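The Good Ones

Hiwot Alemayehu had been hired to play with a toy gripper that did not exist, and by her third week at Plimby she was fairly sure the work didn't exist either.

You sat at a desk with a controller in each hand. The simulator put some things on a gray surface. You drove the gripper to one of them, picked it up, moved it, let go. Then you pressed a pedal and said, with your foot, that the attempt was good. Plimby wanted 300 good ones from each person each shift. A model somewhere downstairs would read them all and learn to pick things up.

"Learn what, though?" she asked Panyasiri, who ran the room.

"The general idea."

"Of a ball?"

"Of grasping."

She had a nephew who had got the general idea of grasping in a high chair, mostly with her glasses. Nobody had paid by the episode for that.

The instruction for the next set came up in the corner of her screen. Pick up the white ball. She moved the fingers wide apart and brought them in low.

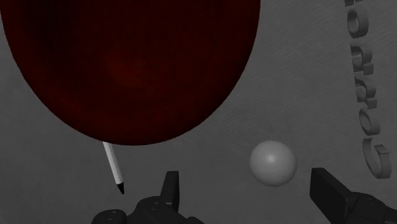
Last modified: 27 November 2018

The ball was between the fingers, nearer the right one. The pen was off to the left with its black tip pointing down at her, and over it was the big red thing, which the simulator had put there for reasons of its own. She had asked what it was. Panyasiri had said it was a distractor. She had said yes, but what was it, and he had written something on his pad.

She closed the fingers. The ball squirted out and rolled up against the raised letters, where it sat next to the G.

"That's a bad one," she said.

"Did you get it in the end?"

"I haven't tried yet."

"Try. If you get it in the end it's a good one."

So she chased it. She got one finger behind it, lost it, scraped along the letters, came at it from the other side and pinched it so badly that it trembled in the air. She held it there and looked at her foot.

"What does it learn from that?" she asked.

"Recovery," said Panyasiri.

"It'll learn to drop it first."

"It won't learn that."

"How does it know which part I meant?"

He said the people at Birnetti had a paper about this. There was always a paper. Birnetti had bought the last batch and had been very pleased with it, and when Hiwot asked whether their machine could pick up a ball now, he said that wasn't how they were measuring it.

She pressed the pedal. Good.

At lunch she watched the screen in the hallway where they ran the model's own attempts. Same gray surface, same black fingers. It came down toward a ball with great confidence, opened, stopped a little to the left, and waited. Then it made a small shiver, side to side, and closed on the ball and lifted.

Two engineers were standing there with sandwiches. One of them clapped.

"What's the shiver?" said the other.

"It's searching. It's kind of beautiful."

Hiwot knew the shiver. Her right controller had a loose stick. She had reported it in September, and someone from Kotcombe had come and put a sticker on it that said REPORTED. Every time she slowed down, the hand shook until she leaned on it with her thumb.

She thought about telling them. The one who had clapped was already drawing it for the other in the air, with a crust.

Back at her desk the counter said 102. The simulator had dealt her a new surface, or the old one again, it was hard to care. She brought the fingers in low, felt the stick start to go, and for once did not lean on it. She let it shake as long as it wanted. Then she picked up the ball, set it down by the pen, and put her foot on the pedal.

"Nice," said Panyasiri, walking behind her. "Very natural."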